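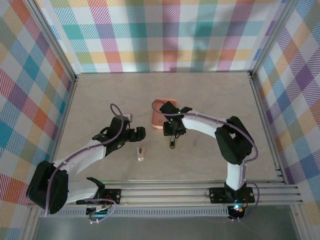
Karine Landry: I keep losing small flat parts between the bench and the floor. Deep bins don't help, as I end up tipping them out to find anything. Is a shallow tray enough on its own, or does the bench need changing as well?

Feltport Bench Notes > Small Parts > Working from a shallow tray

A shallow tray is usually enough, provided the bench top is clear and the tray is treated as the only place a part may rest. The method below suits flat metal tabs, spacers, clips and similar parts that can be picked up between two fingers. It is not suited to balls, pins or other items that roll.

What you need

- One shallow tray with rounded inside corners and a smooth floor
- A lint-free cloth
- A lidded tub for bulk stock
- 1,000 grit wet-and-dry paper, if the tray has moulding marks

Preparing the bench

Clear the bench to bare surface in the area within easy reach. Wipe it in one direction with a barely damp cloth, then dry it. A plain, pale top is preferable for grey metal parts, and a heavily speckled one makes small items harder to find. If the top can't be changed, choose a tray in a strong single colour and do all the searching inside it.

Run a fingertip around the inside of the tray. Any ridge that catches a fingernail will also catch a thin part. Take it down with the 1,000 grit paper, used wet, and rinse the tray before use. Mould lines on the outside of the wall can be left.

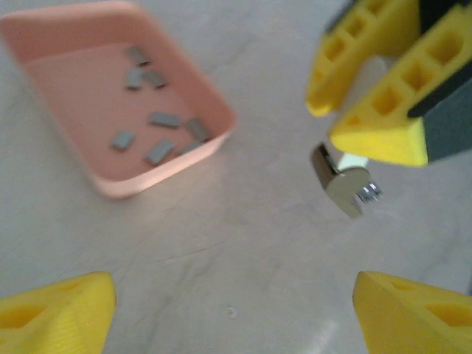

Small Parts / Technique
Hedvig Bakke, Feltport workshop

Loading the tray

Tip parts in from the tub at low height, then tilt the tray gently each way until they spread into a single layer. Parts may lie at any angle. Lining them up is wasted effort at this stage, as the first pick disturbs the row. Two lying side by side can be left alone, but separate any that overlap.

Check the corner nearest you before starting. A part tucked in close to the near wall is partly hidden by it when viewed from a seated position, and this is the one most often left behind at the end of a batch. Slide it towards the middle of the floor.

Wall height matters more than floor area. For tabs up to 19 mm long, a wall of 6 mm above the floor is the least I would use. Anything much over 38 mm forces the fingers to come in from directly overhead, and flat parts near the edge become awkward to grip.

Picking

1. Set the tray at a slight angle to the bench edge, with one corner pointing towards you.
2. Pick from the open middle first.
3. Take each part by its long edges. If it is lying flat and won't lift, push it against the wall and let it ride up.
4. Place the part directly where it is needed. If it must be put down, it goes back in the tray.
5. Clear the edges and corners last.

Loose items that belong to the job but not to the batch, such as a single clip or a tag, may sit on the bench in front of the tray with clear space on all sides. Keep it to one at a time.

Clearing down

Return unused parts to the tub by pouring over one corner. Look under the tray as well as in it. On Saser-pattern trays the hollow under the rim can hold a thin tab, so tap the tray upside down over the cloth before stacking.

Wash the tray in warm soapy water once a week; we do ours on Monday before stock goes out. Oil left on the floor makes flat parts cling, and they will then resist step 3 entirely. Solvents should be kept away from coloured plastic unless the maker says otherwise.

Related: Choosing lids for the Mindley tub; Relabelling mixed stock.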